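My sourdough has gone flat and so have I

Posted in Bread & Baking by crumpled_apron

I've had the same starter going for most of a year and until September it was the most reliable member of the household. Doubled in 4 hours, smelled of yoghurt, asked for nothing but flour. Then we moved house and it has sulked ever since. It gets a few bubbles on top, a bit of a rise if I'm lucky, and by evening there's a layer of grey liquid and a smell like nail varnish remover.

The loaves are what you'd expect. The last one could have been used to chock a lorry. The crumb is tight and gummy at the bottom with one enormous cave under the crust, which my other half describes as 'the loft conversion'.

Things I've changed, in case any of it matters: the kitchen is colder than the old one (north facing, single glazing, lovely view of a wall). The water here is hard enough to walk on. I also switched from the Trenden strong white to a Nolia bag because the new corner shop doesn't stock Trenden. I feed it once a day, equal weights, and keep it in a jar by the window.

I have read four different websites and been told to feed it more, feed it less, put it in the airing cupboard and start again. I don't have an airing cupboard. Is it the flour, the water or the cold, and is there any point in carrying on with it?

damp_tuesday

It's the cold. Also it's hungry, and those two things sound as if they ought to cancel out but they don't. The grey liquid and the nail varnish smell both mean it has eaten everything you gave it and is now sitting in the dark composing a letter of complaint. In a chilly room the yeast slows down more than you'd like, so you get all the sourness and very little of the lift.

Don't start again. What I'd do:

Pour the liquid off. Keep one heaped spoonful of starter and bin the rest, or make pancakes with it if you're the sort of person who can't bin things. Feed that spoonful with 48 grams of flour and the same of water, and make the water properly lukewarm. Do it morning and night for a week. If you can get hold of wholemeal or rye, swap in a spoonful of that for some of the white, as starters go silly for it.

Then move the jar. By the window is the worst spot in the house, especially with single glazing. On top of the fridge towards the back is usually good. Mine lives in the oven with only the light on, and there is a note taped to the oven door, the need for which was discovered in the traditional manner.

Put a rubber band round the jar at the level of the starter after each feed so you can see what it's doing. When it doubles two feeds running, bake with it. Before that you're making doorstops.

The cave under the crust is underproving, by the way. Give the dough longer, a lot longer if your kitchen is as grim as you say. Go by how it looks and ignore the recipe's timings, which were written by somebody in a warm kitchen with a book deal.

jeltus_and_sons

change the water. hard water kills yeast everyone knows this. i use bottled and never had a problem in 1346 loaves (i keep a tally on the pantry door). also get a Jeltus jar with the clip lid, no relation

offcut

Mostly agree with damp_tuesday, but have a look at your shaping as well. I had the same loft conversion for months with a perfectly lively starter, and the trouble was that I was throwing so much flour about that the dough never stuck to itself when I folded it. A wet dough wants a bare surface and a scraper. I gave up on the worktop and use a big board now, which can go in the sink afterwards.

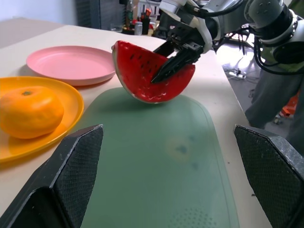 crumpled_apron came back to this on Friday to ask whether a plastic board was really all right for shaping, having been told by a mother-in-law that dough should only ever touch wood.

Plastic's fine. Wood grips a bit more, and some people swear by that for tightening up a round, but a wet hand on plastic does the same job. Put a damp tea towel under the board or it will set off across the worktop with your loaf on it.

On the flour, I wouldn't blame the Nolia. Check the protein on the side of the bag. If it's a good bit lower than your old one, hold back a splash of water and see how the dough feels. The Polish shop near me sells a rye from a mill called Stankevičius that wakes up anything, but any dark rye will do.

damp_tuesday

Seconding the tea towel. And hard water doesn't kill yeast. Half the country would be living on crackers.

crumpled_apron

Jar is now on top of the fridge, rubber band on, second feed done. It has gone up by a finger's width and I've been in to look at it three times since lunch. Will report back when there's bread.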